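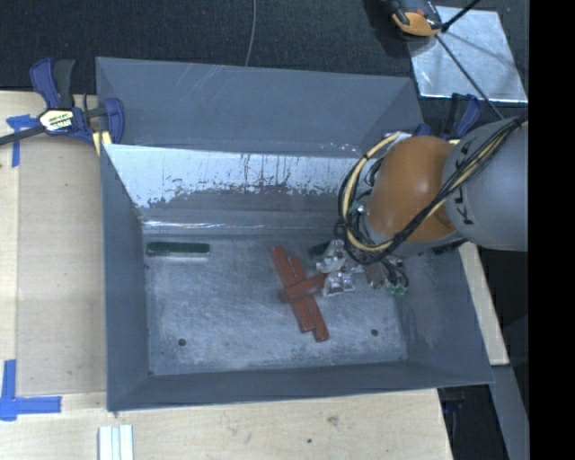 The Villalobos 642 is a gray sheet-metal bin for parts, blocks and other small solid goods that are picked out by hand or by machine. It is supplied by Stamano to workshops, training centers and packing rooms, and it may be used on a bench, a cart or a fixed stand. All four walls slope outward from the floor, so that the opening is wider than the base and items near the edges can be reached from above. The floor is a single flat area. Items may be placed in it without order, as with the reddish-brown blocks lying across one another near the middle, or set apart by type. Two small round holes are provided near the front corners of the floor.

Construction and finish

The bin is formed from steel sheet, and exposed edges are folded before delivery. The inside is left without paint. Customers should expect the metal to mark with normal use: scratches appear on the back panel and the floor takes on a scuffed, brushed look, usually lighter toward the front where most handling takes place. Such marks do not affect the service life of the bin and are not covered by the warranty.

Bare metal reflects light. Where the bin will stand under strong overhead lamps, Stamano recommends the Fudetti matte liner, a thin gray insert that rests on the floor and is held by two corner pegs. The liner may be removed for washing.

Capacity and care

The rated load is 38 kilograms, spread evenly. The empty bin weighs almost 19 kilograms and should be lifted by two persons. It must not be dragged across a wooden tabletop; a felt base pad is available on request.

Clean with a damp cloth and mild soap, then dry fully. Steel wool and scouring powders should not be used. Bins that have held oily parts should be wiped out before other goods are placed in them.

Ordering

The 642 is sold singly or in lots. Orders of 100 or more are shipped direct from the Dotden plant and require a written purchase order. The liner and the base pad are listed separately and are not included in the price of the bin. Schools and public training centers may apply for the institutional rate - proof of status is required with the first order only.

The load rating on this page was revised in April 2019 and replaces the figure given in the printed catalog.

Shares: 19 | Comments: 0

Contact Stamano Sales | Copyright Stamano. All rights reserved. | Back to top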